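The relay at Ponport dropped its first call at 0200. Willy Hoekstra read the log and found 3365 registrations from one address, all valid, all signed with a key retired in October.

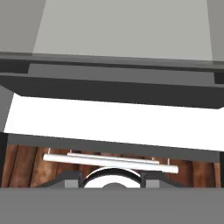 Kirsty Partington
Fiction contributor

He blocked the address. The calls kept routing.

"Check the Troltar end," said Nives on the bridge line.

"Troltar has been off for two years."

"Then who's answering?"

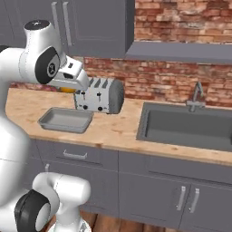 Kitchen counter, with toaster

He set the timeout to 800 milliseconds and dialled the dead server - it picked up in nearly half that.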